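About Skuvance

Skuvance is a private research company based in Gikumholm. It was established to study how robots with two arms can learn to handle clothing and household linen. The company employs nine people and works from a single site, where the staff share one workshop, one office and a set of furnished rooms used for trials.

Our work is paid for through research contracts and through a long-term agreement with De Luca, a maker of laundry equipment for small hotels and care homes. De Luca receives our reports at the same time as our other partners and has no say in which results are published.

What we study

Cloth has no fixed shape. A shirt that has been picked up by the shoulder and the same shirt picked up by the hem present a robot with two very different problems, and a third problem begins when the shirt is put down again. Much of the work in our field has dealt with folding a single item on a table. Skuvance has concentrated on the steps that come before folding: taking items from where they are kept, holding more than one at a time, carrying them to another surface and laying them down so that each can be found and picked up separately.
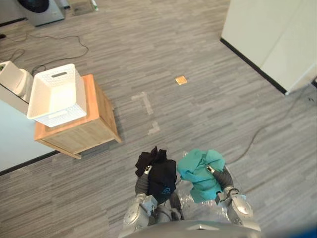
Carrying two items at once saves a trip but doubles the ways to fail, one respondent to our February report wrote, adding that "a robot that makes two slow trips may still finish first." The objection is a fair one. In our trials the two-item carry was quicker only when both items were released cleanly at the end. Where one stayed caught on a finger, the time saved on the way was lost in shaking it free. This finding led us to give the release far more attention than we had first planned.

The Niltesa method

Niltesa is the name of our main research program and of the training method that came out of it. Under the usual approach, a recorded attempt is marked as a success or a failure and is used as a whole. Under Niltesa, each recording is divided by what is holding up the cloth at a given time: a hand, a surface, or both together. The periods in which both share the weight are treated as a separate class and are shown to the learning system more often than the rest.

The reason for this choice is practical. When we reviewed our early recordings, most errors began while a garment was partly on the bed and partly in the hand. These periods are short, and a system trained evenly on full recordings sees little of them.
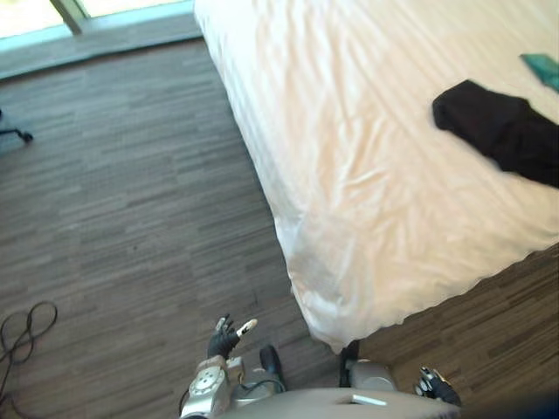
Bedroom trial area, with the robot's hands near the foot corner of the bed.

The present collection holds 3,592 recordings. All were made in furnished rooms, with the cabinets, cables, chairs and bedding that such rooms contain. We do not clear a room before a trial beyond what safety requires. Each recording is checked by a member of staff other than the operator, and recordings on which the two disagree are kept in a separate group.

Results to date

In our most recent comparison, a system trained under Niltesa was set against one trained on the same recordings without the division. Both were given the task of laying two garments on a bed so that neither covered the other. The Niltesa system left 40 percent fewer garments overlapping. It showed no advantage in picking garments up, and it was slower in the final part of the placement. We report the slower placement as a cost of the method, and work to reduce it continues.

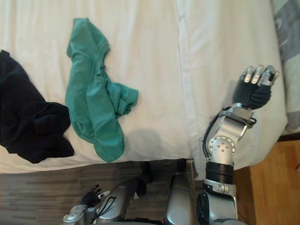 Our standard for a completed placement has changed since the program began. At first we asked that a garment lie flat, a rule borrowed from research on folding, and a large share of useful attempts were thrown out under it. The current standard asks only that the items be apart and fully supported. A black garment and a teal one lying rumpled on a white sheet, with a narrow strip of the sheet showing between them, meet the first of these conditions without having been folded at all. The second needs closer judgment where the lower end of a garment trails to the front edge of the mattress, as the teal one does, and cases of this type are reviewed by hand. The written standard, including its rules for edges and pillows, is supplied with the collection.

Working with us

Skuvance accepts 4 visiting researchers each year, for stays agreed in advance with their home institutions. Visitors take part in recording and checking as well as in their own projects. Applications for the coming year close on 8th October and should include a short research plan and a letter of support.

Universities and public research bodies may request the Niltesa collection free of charge for non-commercial use. Companies are asked to write to the Gikumholm office with a description of the intended use. Requests are answered in the order received.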